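# Red sportswear with white trim keeps turning pink, and where should the basket live?

**spincycle_sadness** · posted 3 March 2024

Hi all, long-time reader, first time posting, so sorry if this is in the wrong section. I got talked into doing the laundry for our company soccer team (we're called Kong, don't ask, it was picked before I started) and the uniform is bright red with white trim. Looks great on the field! After a few trips through the wash, though, the white is heading toward the color of a strawberry milkshake and people have started to make comments.

What I do now: everybody drops their stuff in one basket at the office after the game, I haul it home and wash the whole pile on warm with Sostik, the regular powder kind. Sometimes it sits a day or 2 before I get to it. Okay, sometimes longer. My washer is a front loader, nothing fancy, and it's older than my kid. I used to throw in some white socks too but I have learned my lesson on that one.

I've tried:

- a scoop of that Trosedix color-safe stuff, which helped a little, or maybe I just wanted it to
- vinegar in the rinse (smelled like a salad, still pink)
- one color-catcher sheet, came out bright red, and I got scared and stopped looking

The second half of my question is about the basket. I'd like to leave it at work full time so folks quit handing me sweaty bundles in the parking lot. We have a spare corner by the window in the room with the desks and it gets a fair amount of sun in the afternoon. Somebody at work told me sun is good because it dries things out, somebody else told me it'll fade the red. I don't know who to believe. Also, does the dye get into the plastic? If it does, I'd want to know before I go stuffing white things in there.
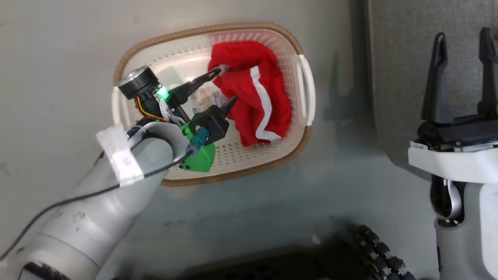
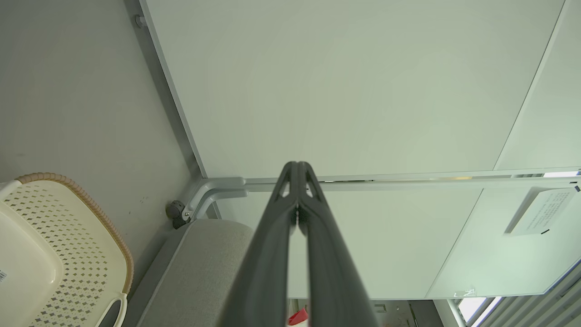

I'm not looking to buy a lot of new gear for this. The budget for the whole team is $1,250 for the year and most of that goes to field rental, so if the answer is "get a second washer," I'm going to cry. A mesh bag or two, fine. I could probably squeeze a different detergent out of them if there's a good reason. The basket itself I'd like to keep, it's white plastic with rows of little holes all over the inside, a handle at each end and that tan woven trim around the top, and I really don't want the trim going pink on me too. There are blinds I could close if sun turns out to be the bad guy. Next game isn't until April, so I've got time to do this right for once.

Thanks in advance, and please be gentle, I know about the warm water already. (I think I know.)

---

**thirdshiftlinens** · marked as helpful

Oh boy, yes, it's the warm water, but I'd say the sitting around is doing just as much. I ran the wash at a swim and tennis club for years and red was the bane of my life. When damp red cloth is bunched up against white trim, the color can creep across before you ever get near a washer. So the first thing I'd change is what happens right after the game.

Have people hang their stuff over something until it's dry, a chair back, a hook, whatever you've got, and only then does it go in the basket. If they won't do that (they won't, I've met soccer players), at least get them to drop it in loose and not rolled up in a ball. And take out whatever else they toss in there. I see something see-through next to the red piece in your first photo, could be a bag or a wrapper, hard to tell. If it's a bag, keep wet things out of it! Wet red in plastic overnight is how I lost a whole set of visitors' jerseys.

Then for the wash:

1. Cold. All the way cold, whatever the lowest setting on your machine is.
2. Only the reds, and don't pack the drum. Two smaller loads beat one big one.
3. Liquid detergent. I have nothing against Sostik, but powder doesn't always dissolve well in cold water and you end up with little gritty spots.
4. Use the color-catcher sheets, plural. The one that came out red was doing its job. Keep using them until they come out pale.
5. Out of the machine the minute it stops. Set a timer on your phone. I give it 15 minutes at the very most before I start to worry.
6. Hang to dry with the white parts pulled flat so they're not touching the red.

For the trim that's already pink, try a soak with an oxygen-type color-safe bleach in cool water, as long as the care tag allows it, and test it somewhere hidden first. Don't put anything pink in the dryer until you've had a go at it. The heat makes it a lot harder to shift. And no chlorine bleach, please, no matter how mad you get. On a lot of sports fabric it turns the white yellow and then you've got two problems.

Basket in the sun: I'd close the blinds in the afternoon or move it over a few feet. You'd have to leave red out for a good long while to really see it, but it's always the one piece on top that gets it, and then you have one player in a different shade from everybody else.

---

**mudroom_mel0n**

just buy black uniforms lol

ok real answer, we used to drop ours at Wetby (the laundromat near us, no idea if you have one) and they did the whole bag for us by weight. never had pink trim once. no clue what they did differently. might be worth asking what a place near you charges, if everybody chips in it's not bad and you get your evenings back

---

**gingham_and_grit**

Adding to the first reply and mostly agreeing with it, except I'd go easier on the sheets. I've done nearly 300 loads of my kids' red band shirts (feels like it anyway) and after the first handful of cold washes the bleeding slowed way down. I only use a sheet now when something's new.

You asked about dye in the plastic and I don't think anyone got to that. I have a white plastic basket too, and mine did pick up a pinkish patch at the bottom where a wet shirt sat over a long weekend. Baking soda made into a paste took most of it off, with an old toothbrush for the holes, which took forever and I don't recommend doing it in a bad mood. What's left has never rubbed off on anything. I still line it with an old pillowcase when the reds go in, and the pillowcase can turn any color it wants.

The trim is where I'd be more careful. I can't tell from a photo what yours is made of. If it's real fiber of some kind it could soak color right up, and scrubbing might fray it. Fold the pillowcase over the top edge so nothing damp hangs on the weave. A couple of clothespins will hold it there.

Also, put a note over the basket! "Dry stuff only" in big letters. There's a little white card on the panel over by the blinds in your second picture, and I couldn't make out a word of it, so go bigger than that.

---

**spincycle_sadness**

You are all so nice, thank you. Pillowcase is going in tomorrow and I've got the liquid on my shopping list. I did a cold wash last night with two sheets and one came out red and the other just sort of pink, so I guess that's progress? The trim soak is this weekend's job, will report back. And no, they voted down black.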